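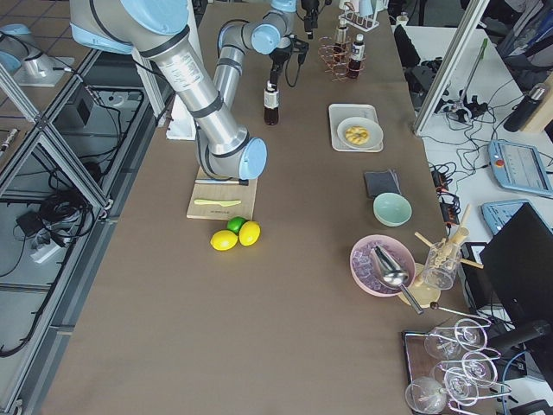
Work table, both arms, seen from the side.

Brilulside Robotics Club – Table Service Project
Minutes of the project meeting, May 3, 2021
Chair: Heino Žukauskas
Minutes: Agyeman

1. Previous minutes
Accepted with one correction. Under item 3, "gripper cable" should read "pendant cable."

2. Layout
The layout for the Plillton student competition entry was reviewed. Cutting board, lemons and lime stay in front of the nearer arm. Plate with pastry stays on the white tray. Ice bowl and scoop stay on the far side of the green bowl, next to the utensil jar. Wine glasses remain on their sides in the wire holder until the pouring task is scheduled.
Agyeman asked for the glasses to be moved off the table altogether. Not agreed. The rules sheet lists them as part of the setup, and the arms should be taught with them in place.
Decision: layout is fixed as version 4. Any change to it goes through the chair.

3. Bottle task
The approach height above the bottle is still set by hand on the pendant. Heino Žukauskas reported 369 logged attempts since January, of which 46 were stopped by the operator. Most stops were entered in the log with no cause given. The log sheet will get a required cause field.
Approach speed for this task is limited to 300 mm/s. The Balalberg group asked whether it could be raised. Deferred until the stops are sorted by cause.

4. Plate and pastry task
Discussion of whether the gripper should take the plate by the rim or push the whole tray. Rim grasp is preferred – the tray is long and turns when pushed off center. The rim grasp program exists only for the right side of the plate. A left side version is needed.
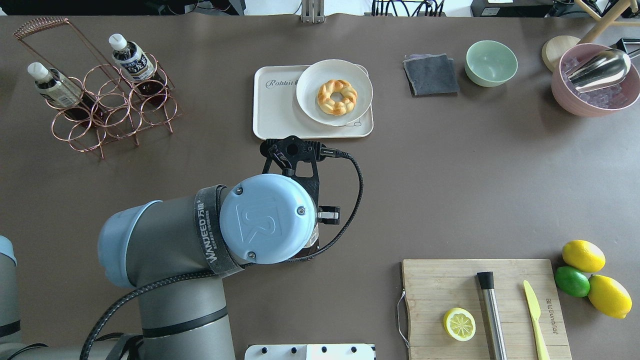

Arm at the pastry tray, cutting board at lower right.

5. Cutting board
The muddler and the pale yellow knife are close together on the board and the gripper fingers need clearance between them. Two proposals: move the muddler to the bottle rack side, or mark a fixed position for each on the board. The second was adopted for a trial period. Marks to be made in pencil.
Lemon slices are to be replaced at the start of each session and not kept overnight.

6. Cables
The gripper cable loops out to the side of the arm before it runs back along the links. Slack is needed for wrist rotation. Agreed to measure the minimum loop at full rotation before fitting another tie.
Floor cables next to the table: to be bundled and routed along the frame.

7. Actions
Žukauskas: cause field in log sheet; sort existing stops.
Agyeman: left side rim grasp; pencil marks on board.
Balalberg group: cable loop measurement, floor cables.

8. Other business
The second teach pendant has a worn screen protector. Replacement to be ordered with the next parts list. Request for a second ice scoop declined.

Next meeting to be set by e-mail once the stop causes are in.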